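Kitchen demonstrators wanted — casual, paid, no experience needed

Hi! I'm Adebayo Igwe and I run the demonstration room at Lindari, where we're teaching a robot arm to be useful in an ordinary kitchen. I'm after people who can cook a bit, tidy a bit and put up with doing the same small job over and over. If you've ever worked a breakfast shift, you'll probably be great at this.

The project is called Stivamlow. You guide the arm through a kitchen job, we record what it does, and the recordings become the examples our learning system trains on. We've got 607 good ones in the bag and need 1000 by December, so yes, I'm keen to hear from you.
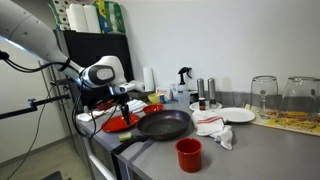
The Stivamlow counter, with the gripper holding a black tool over a red plate.

Shifts are 2 hours, mornings or late arvo, whichever suits. You'd start by watching Efraín Montoya do a few runs, then have a go yourself while he stands next to you (he's very patient, he taught me). Most people feel clumsy on their first shift and pretty comfortable by the third. We aim for 36 recordings a shift, but I'd much sooner have 20 careful ones than a pile we have to chuck out.

A recording can be as plain as reaching for one piece of food in the frying pan. We want lots of variety, so between runs you'll shift things along the counter, fold or scrunch a tea towel, swap a plate, that sort of thing. Fumbled grabs get kept too, as long as you mark them as fumbled. Please don't fudge the labels — a wrong one costs us more time than a missing one.
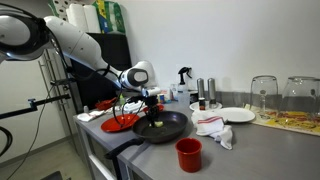 Gripper down in the frying pan, red cup at the front of the counter.

You'll need to be 18 or over, able to stand for most of a shift (there's a stool for breaks) and happy to write a short note after each run. Left-handers very welcome, we're short on you! No coding, no maths, no engineering degree. If you know your way around a game controller that'll help, but my best demonstrator so far had never picked one up.

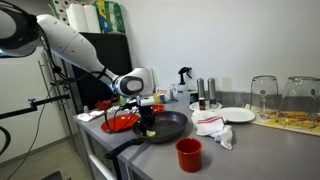

Training is paid at the same rate as everything else, and we pay fortnightly. We're upstairs in the Okeke building, with a lift and bike racks out the back. Parking is a pain before nine, so allow a few extra minutes or grab the bus to Flinness and walk up the hill.

To apply, send me a few lines about yourself and the hours you can do. A resume is fine but I don't need one. Tell me what you cook most often as well — I read every one of those, and we pick new tasks from them. If it looks like a fit I'll ring you for a quick chat and book you in for a trial shift, also paid.

Cheers,
Adebayo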